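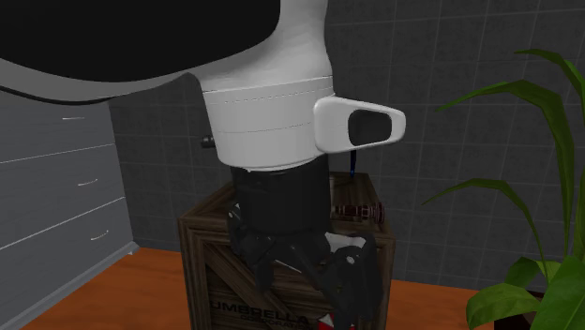
The Tratberg Reading Desk
Film criticism at Upadhyay

We watch movies and write down whether they were worth the ticket. The desk started in a spare office in Firnton with 2 people and a shared login, and the site has since run 1,475 reviews. Fewer than you'd expect are raves.

Sang-wook Oh edits the desk. He came over from the Gusimthorpe listings page, where every movie was "a thrill ride" because the studio said so, and he has kept a list of words our writers can't use. Thrill ride is on it. So is "visionary," which gets attached to anyone who has directed a second movie.

We don't give stars. We tried them for a year and readers argued about the half star and skipped the review. We also don't run scores from opening-night crowds. People who stood in line until 11 p.m. want to have had a good time, and we'd like to hear from them again in a month.

What we cover: new releases, reissues, and the occasional straight-to-streaming sequel if somebody on the desk can be talked into it. We are wary of directors' cuts. Of the 39 we've reviewed, most were the same movie with a longer dinner scene. A few were better – we said so, and those reviews are still up.

Studios sometimes pay for travel to a set. We don't go. Press screenings we do accept, and the review says when we saw it that way.

The weekly email goes to almost 3,000 readers. It has no ads for movies we are reviewing that week. Corrections run at the top of the original review, with the old wording left in. If you think we got one wrong, write to the desk and name the scene. "You just didn't get it" goes in a folder.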